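6 avril 2022

## Programme « Pavois d'Illton » : point d'étape à l'attention du fonds Holloway

Vous nous aviez demandé un rapport court. Le précédent faisait 18 pages, dont cinq sur l'histoire de l'étamine, et nous avons compris le message.

**Production.** Sur les 3000 fanions de rue prévus, 1585 sont coupés, ourlés et munis de leurs œillets. Le reste attend le tissu de Britberg, dont la dernière livraison est arrivée dans un bleu que le fournisseur qualifie de « marine » et que notre atelier qualifie autrement. Les rouleaux sont repartis à leurs frais, après un échange de courriers d'une politesse remarquable.

**Mâts.** Orngate a livré les supports muraux en décembre, avec les vis du modèle précédent. Les bonnes vis ont suivi, puis les chevilles, dans un second colis. 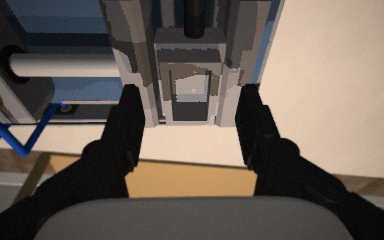

**Tenue au vent.** Les essais sur la façade nord sont terminés. La double couture tient. Le fourreau simple s'effiloche au coin bas, côté battant, et nous passons donc au fourreau renforcé pour toutes les pièces restantes. Le surcoût entre dans la ligne « imprévus », qui n'avait pas encore servi et commençait à nous inquiéter.

**Calendrier.** La pose est décalée de cinq semaines. La mairie d'Illton a donné son accord, sous réserve que le lion du blason regarde à gauche. Il regarde désormais à gauche.

**Demande.** Nous sollicitons le versement de la deuxième tranche dès réception du bon tissu. Un échantillon vous parviendra par courrier séparé, à examiner de préférence à la lumière du jour.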